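Training Camp Diary
Edside Football Club, Player Health and Roster Office

Friday, June 16, 2023

The office opened at the usual hour. The first business of the day was the roster report, which must be filed with the league before noon. The report lists 92 players, including those on the injured list and those still waiting for clearance. It was filed on time and the league confirmed receipt shortly afterward.

Two players remain limited after the hamstring complaints recorded earlier in the week. Both worked with the conditioning staff on the side field and took no part in team drills. The head physician has asked that neither be listed as available for the scrimmage against Tallar until a strength test has been completed. The coaching staff has accepted this, although there was some discussion of the starting left guard, whose absence leaves the second unit short at that position. A tackle will fill in for the present.

A third player reported soreness in the right knee at the morning check. An examination found no swelling. He was given the day off and will be seen again tomorrow. The office has not issued a public notice and does not plan to do so unless the position changes.

The morning practice ran for 80 minutes in full pads. Heat was a concern in the second half of the session, and the medical staff called one additional water break under the club's weather rule. The defensive coordinator asked that future breaks be placed between drill periods where possible. The request was noted – the rule itself gives the medical staff the final word, and the office sees no need to revise it.

Discussion with Manríquez over the rental of the indoor field continued in the afternoon. The firm has offered the building for 27 days beginning in August, with use of the weight room included. The offer is acceptable in most respects. The remaining difficulty is the locker area, which would be shared with a youth program during the evening hours. The office has asked for separate entry times in writing and expects a reply next week.

The new recovery drinks from Enex were delivered after lunch. The shipment came to 211 cases, which agrees with the order. Storage in the equipment building is already tight, and part of the delivery has been placed in the hallway outside the film room for the time being. Players have been reminded through their position coaches that outside supplements must be cleared by the medical staff before use. A written copy of the policy was added to each player's camp binder.

Film review began at four o'clock and ran late. Attendance was complete apart from the player excused with knee soreness, who watched from the treatment room. The special teams portion was moved to tomorrow morning in order to keep to the dinner schedule.

The travel plan for the Tallar scrimmage was approved before the close of business. Three buses will leave the main lot, with players and trainers on the first two and equipment staff on the third. The return is planned for the same evening. Families who wish to attend should request passes through this office, and the pass list will close two days before departure.

Matters carried over to tomorrow are the strength tests, the second knee examination, and the revised depth chart, which the coaching staff has promised by breakfast.
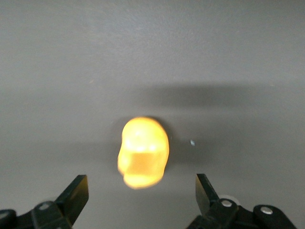 The depth chart will be posted outside the meeting room once the head coach has signed it. Players who are moved to a different unit will be told by their position coach before it goes up.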